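Presse > Neuigkeiten > Spielküche

Jollov bringt Ordnung in die Spielküche: Sortierwochen starten im März

Ich bin Charmaine Nel, ich leite den Spieleverleih Jollov, und ich gebe es gern zu: Ich habe eine Schwäche für Spielzeugessen! Bananen, Käseecken, Sushi, alles, was bei uns über den Tresen geht und abends wieder in irgendeine Kiste soll. Inzwischen sind 4000 Teile im Verleih (ja, wir haben gezählt, und nein, das machen wir so schnell nicht wieder), und ab März zeigen wir Familien und Kitas, wie man so etwas daheim in den Griff bekommt.

Unsere Sortierwochen laufen 3 Wochen lang, jeweils ab 10 Uhr, in den Räumen der alten Druckerei von 1964. Mitmachen kostet nichts. Wer mag, bringt die eigene Spielküche gleich mit – gern auch ungeordnet, je wilder, desto lustiger!

Beim Material halten wir es schlicht: offene Behälter für das, was ständig gebraucht wird, Teller zum Servieren, Dosen mit Deckel für den Kleinkram und Kästen zum Stapeln für den ganzen Rest. Mein Kollege Struan Sutherland hat dazu ein kleines Heft geschrieben, es heißt »Hurnero« und liegt kostenlos aus. »Kinder räumen viel lieber ein, wenn sie in die Kiste hineinschauen können«, sagt er, und nach etlichen Nachmittagen mit seinen eigenen zwei glaube ich ihm das sofort.

Anmelden kann man sich direkt am Tresen. Kitagruppen melden sich bitte vorher kurz bei mir, damit wir genug Platz an den Tischen haben.

Kontakt: Charmaine Nel, Jollov Spieleverleih

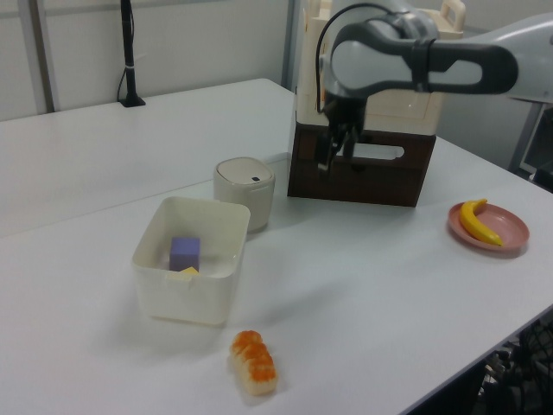

Kann man Spielessen auch einzeln ausleihen?
Einzelne Stücke geben wir nur als Ersatz für verlorene Teile heraus, sonst verleihen wir komplette Sets.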